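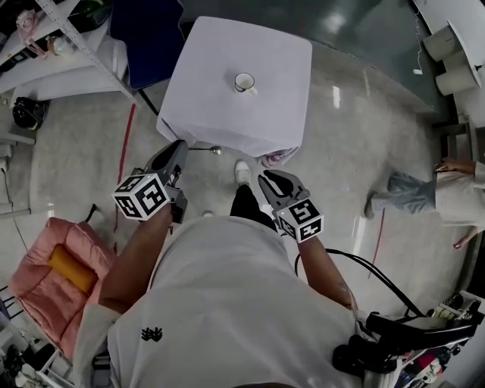

Hand-Held Gripper Stations - Walk-Through Checklist with Comments
Site: Prendari, lower floor
Equipment: Bolus hand-held grippers, worn and bench-mounted gear
Inspected by: Nhàn Lương
Station lead: Định Doãn
Month: June
Ratings used: OK / FIX / ASK

This is the second time I've done this walk-through and I enjoyed it even more than the first! People came over with ideas while I was still writing, and a good part of the wording below is theirs. Ratings are for the station as I found it. Comments are for whoever sets it up next.

PART A - FLOOR AND WALKWAYS

A1. Red floor lines visible and not covered by mats or furniture
Rating: OK
Comment: Lines are easy to see against the light gray floor. I'd love to have them mean the same thing at every station. Right now the table crew treats the line as "spectators stop here" and the mat crew treats it as "bags stop here." Both are good rules, so let's write both down.

A2. Nothing loose underfoot where the operator stands
Rating: FIX
Comment: Spoon on the floor just below the table edge, ahead of the operator's feet. A spoon is exactly the kind of thing you don't feel for when your eyes are on two grippers. House rule I would like to adopt: if a task object drops, the take stops, grippers get parked, someone picks it up by hand, and then the take starts over. No fishing for it with the jaws.

A3. Bags and personal items off the floor or against the shelving
Rating: OK
Comment: The black and green backpack is on the floor by the shelving. Fine there. Please keep it on that side.

A4. Way to the stairs clear
Rating: OK
Comment: I walked it with a gripper in each hand, because that's how people really move between stations. You can't hold a handrail that way. New rule, effective now: no gripper in hand on the stairs. Put both in the carrying case, case in one hand, other hand on the rail. Định had already been telling new people to do this, so it only needed to be on paper.

PART B - TABLE AND TASK OBJECTS

B1. Table steady, does not rock when pushed from the front edge
Rating: OK
Comment: Pushed it from each side. Very happy with this one.

B2. Tablecloth hangs clear of the operator's feet
Rating: ASK
Comment: The cloth hangs over the edges of the small square table. It wasn't touching anybody's shoes, but I'd like the group to decide on a shortest and longest drop. Clips under the tabletop would help too - a jaw that closes on a fold of cloth can drag the mug along with it.

B3. Cups and mugs empty for practice takes
Rating: OK
Comment: Checked by hand before the start. Water only gets used on takes marked W on the sheet, and never above room temperature.

B4. Breakable objects started away from the edge
Rating: OK
Comment: Mug was near the center of the tabletop. Perfect. New operators like to set it close to themselves to shorten the reach, and then the first bump sends it over.

PART C - GRIPPERS

C1. Jaw pads seated, no tears, ribs clean
Rating: OK
Comment: Look straight at the ribbed inner surface under good light, then run a thumb along it with the gripper switched off. If crumbs or lint are packed into the slots, use the soft brush in the Lục kit. No solvent on rubber, please.

C2. Pin and slot between the pads clear
Rating: OK
Comment: The slot is narrow and it's easy to skip when you're in a hurry. Check it before each block of 20 takes.
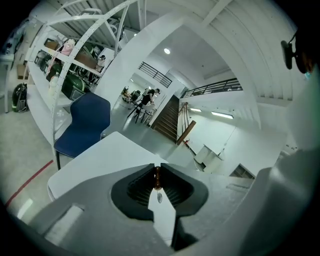
C3. Housing smooth, no cracks or sharp edges
Rating: OK
Comment: Go around the cutout and up over the shoulder with a fingertip. If it snags a glove it goes in the repair bin, even if it still works beautifully.

C4. Marker cubes tight, faces clean
Rating: OK
Comment: Twist gently. No play allowed. Wipe with a dry cloth only, and don't carry a gripper by its cube! I saw this happen at the bench and I know how tempting it is, it's such a nice little handle. It also throws off the calibration, and then a whole morning of takes has to be redone.

C5. Service count under 200 hours
Rating: FIX
Comment: One unit had no entry on its tag. I left it on the bench with a note. Mekico does the service for us and can read the hours off the board, so this is a quick one.

PART D - CABLES

D1. Cable follows the arm and does not loop where a foot or chair can catch it
Rating: FIX
Comment: There's a loop of black cable off to the operator's right. Tie it up shorter, or route it behind the shoulder. Try both and tell me which one feels better, I honestly want to know.

D2. Plugs pull free under a hard tug
Rating: OK
Comment: Tested with power off. We want the plug to let go before the person does.

PART E - PEOPLE

E1. Closed, flat shoes
Rating: OK
Comment: Sneakers are great.

E2. Loose sleeves kept clear of the jaws
Rating: ASK
Comment: Loose shirts are comfortable and I'm not asking anyone to give them up. An elastic band at the wrist would do it. I'll put a box of them at the sign-in desk if people are willing to try.

E3. Helper stays out of reach while jaws are moving
Rating: ASK
Comment: We need one spoken word for "my hands are coming in." People use "wait," "okay" and "hands." My vote is "hands." The operator answers "open," keeps the jaws open, and holds still until the helper has stepped back.

E4. Breaks taken
Rating: OK
Comment: A break after every 6 takes with both arms forward, as agreed. Shoulders get tired well before anyone admits it.

OPEN ITEMS
A2 - spoon, and the dropped-object rule: Định
C5 - missing tag entry: Nhàn, with Mekico
D1 - cable loop: station crew
B2, E2, E3 - to be settled at the next crew lunch

The recheck takes about 2 hours. Bring your grippers in their cases and your opinions on the wristbands.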